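How to Set Up Home Recycling Sorting That Holds Up

Most curbside programs list what they take on a single page, and most households never look at it after the first month. The guide that follows covers setting up a sorting station at home, learning the rules for your route, and getting deposit cans and bottles back to a redemption center without wasting a Saturday on it.

The instructions assume a house or apartment with a little floor or counter space and a pickup every one or two weeks. Prices and rules are different from town to town, so check yours.

Before you start

You need:

- Your hauler's current list of accepted items
- Two to four open containers
- A marker and some masking tape
- A place to rinse things
- Larger bags or a lidded bin for storage between pickups

Don't buy anything until you have done Step 1. The number of containers depends on how your town collects.

Step 1. Find out how your town collects

There are three common setups.

Single stream. Everything recyclable goes into one cart. You only need one container in the kitchen, plus one for deposit cans if your state has them.

Dual stream. Paper and cardboard go in one cart, and cans, bottles and jars go in another. You need two containers indoors.

Drop-off. You take everything to a site and put it into separate dumpsters. You need as many containers as there are dumpsters you plan to use.

Look for the list on the town website or on the lid of your cart. If the lid and the website disagree, go with the website. Cart lids are molded once and stay in service for years. When my own route was handed over to a hauler called Duddale, the lid still said no glass and the new contract allowed it.

Print the list or copy it by hand. Tape it inside a cabinet door near where you will be sorting.

Step 2. Choose where the sorting happens

Put the containers where the packaging gets emptied. For most people that means the kitchen. A station in the garage gets used on pickup day and ignored the rest of the week, and the counter fills up with jars.

Under the sink works if there is no plumbing in the way. The end of a counter works for small containers. A closet is fine if the door can stay open while you cook. Measure the space before shopping, including the height if anything will sit above it.

Step 3. Pick the containers

Low, open containers are best indoors. A lid adds a step, and tall bins hide what is at the bottom. Small ones fill quickly, but that pushes you to empty them before they smell.

Give every stream its own color and keep it the same all the way to the cart. If cans go in the orange container in the kitchen, use orange tape on the bag in the garage.

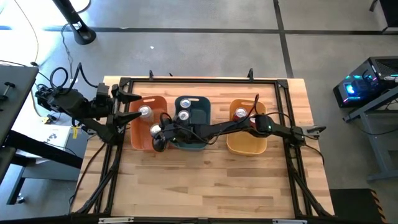
Shallow containers don't suit every household, and a reader going by Wirier wrote in to say that with five people in the house they overflowed by Tuesday, so the family switched to tall hampers on wheels and now empties them twice a week. Wirier also suggests putting the paper container closest to the front door, where the mail comes in, and leaving cans and bottles in the kitchen.

Both arrangements work. If you go with tall hampers, put a sheet of cardboard in the bottom to soak up drips and change it when it gets soft.

Step 4. Label by item

"Recyclables" is not a useful label. Write the items you throw out most often. A good label for a metal container reads:

SODA CANS
SOUP CANS
CLEAN FOIL (BALLED UP)

Write it large. Put it on the front and also on the wall above, where a guest will see it. Add one line for the thing people get wrong most. In our kitchen it says NO PLASTIC BAGS.

Step 5. Rinse, empty, and leave the shape alone

Rinse cans, jars and tubs with a little water. Dishwater left over from the pan is fine. You are trying to get the food out, and a faint film is all right. Labels can stay on.

Crushing depends on where the can is going. Machines at redemption centers usually read the barcode, so a flattened can may be rejected. Cans for a curbside cart can often be crushed, but some sorting lines separate items partly by shape and the hauler may ask you to leave them whole. When the list says nothing about it, leave them whole.

Caps go back on plastic bottles in most programs. Metal jar lids come off and go in with the metal. Steel lids from soup cans can be dropped inside the empty can, and the top pinched closed so the edge can't cut anyone.

Step 6. Keep the problem items out

These cause the most trouble at sorting plants:

- Plastic bags and film
- Hoses, cords and strings of lights
- Batteries of any kind
- Propane cylinders
- Diapers
- Greasy or wet paper

Batteries deserve their own jar. Lithium cells can catch fire when crushed in a truck. Tape over the terminals and take them to a store or a town collection day. Plastic bags can go back to many grocery stores, which keep a barrel for them near the entrance.

If you aren't sure about an item and the list doesn't mention it, put it in the trash. One wrong item can spoil the load around it.

Step 7. Handle deposit containers separately

Skip this step if your state has no deposit law.

Keep deposit cans and bottles apart from the first day. Picking them out of a full cart later is unpleasant, and you will stop doing it. Use one kitchen container for them, and empty it into a large bag in the garage or on the porch.

Check the top or side of each can for your state's abbreviation. Cans bought across a state line may not qualify, even when the brand is the same.

You have three ways to turn them in.

Machines at the grocery store. Good for small amounts. Expect to feed the cans in one at a time. Go on a weekday morning if you can.

A redemption center. Better for large bags. Someone there sorts and counts for you. Ask whether they want cans, plastic and glass in separate bags. The one I use, Magagula, wants them separate and will send you back to your car to do it.

Bag drop. You sign up, put stickers on the bags, and leave them behind a door. The money shows up in an account a few days later. There may be a fee per bag.

To see whether a special trip is worth it, do the arithmetic with your own deposit. At 5 cents, 642 cans come to $32.10. At 10 cents they come to $64.20. We save ours from January on and go when the garage shelf is full -- last year's total was 822, over two trips.

Step 8. Set an emptying routine

Tie it to something you already do. Taking the containers out with the kitchen trash works for most people. The night before pickup, do these in order:

1. Empty every indoor container into its cart or bag.
2. Flatten boxes and put them in last, or under the lid if it's windy.
3. Wipe the can and bottle container with a wet cloth.
4. Look through the top layer of the cart for anything that doesn't belong.

Once a month, wash the containers with dish soap and let them dry upside down. Ants come for soda residue, and it doesn't take much.

Troubleshooting

The cart was left at the curb with a tag. Read the tag first. It usually names the item. Take it out and put the cart back out next time -- calling seldom gets you a second pickup.

The containers smell. Something went in without a rinse, most often a milk jug or a tuna can. Wash the container and sprinkle a little baking soda in the bottom.

Other people in the house don't sort. Move the trash can next to the recycling so that both are one step away. If that doesn't help, reduce the number of containers. Two that get used are better than four that don't.

The cart is full before pickup. Check for boxes that weren't flattened. If it's still full, ask the hauler about a larger cart. Many will swap it at no charge once a year.

Apartment buildings

If your building has a shared dumpster, find out who sets the rules. It may be a private hauler with a different list from the city's. Use a bag with handles so you can carry everything down in one trip, and bring the bag back up with you. Loose items only go in the dumpster, even when the neighbors do otherwise.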